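Print this page | E-mail this page

Drusside Demonstration Cell: Set-Up and Host Guide
Section 4. Running the Cable Demonstration on Open Day

Visitors love this one! Picking up a network cable looks like nothing when a person does it, and people will lean in and go quiet when an arm tries it. Give yourself plenty of time before the doors open, and have fun with it.

4.1 Before visitors arrive

1. Lay the black bubble sheet on the table and tape down any corner that lifts.
2. Check that the rack stands firmly and does not rock when you push it lightly.
3. Power up the arm and run the Fleury warm-up program at low speed.
4. Watch the wrist cable through one full turn in each direction. It should move freely without pulling tight.
5. Open and close the gripper 2 times with nothing in it.

CAUTION: Keep hands off the table while the warm-up program is running. Press the stop button before you move the sheet or the rack.

4.2 Placing the cable

6. Put the yellow Ethernet cable flat on the sheet with its plug end in the open, clear of the arm. A gentle wave in the cable is fine. A tight curl is harder to grip.
7. Jog the gripper until its tip is just above the cable, pointing straight down.
8. Save the position in Polis under today's session name.

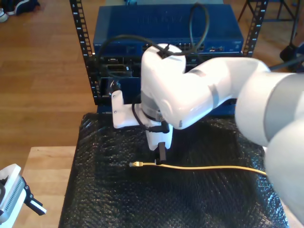

Can visitors place the cable themselves?

They can, as long as the host has pressed stop first and the arm is at rest. Let them choose the spot and the angle, then ask everyone to step back behind the floor tape before you release the stop. Younger visitors especially enjoy trying to find a position the arm will struggle with.

4.3 Running the demonstration

9. Tell the group what the arm is going to try, and invite them to guess how it will go.
10. Press Start on the Polis panel.
11. If the gripper misses, let the program try again before you step in. A second try often gets the biggest cheer of the day.
12. Press stop, set the cable back in place, and welcome the next group.

NOTE: Our April open day at Brultbridge brought in more than 600 people, and the best questions came after a missed grip. Leave room for them!

CAUTION: If the cable snags on anything, press stop at once. Do not pull on it while the arm has power.

Guide updated Wednesday, November 6, 2019

Print this page | E-mail this page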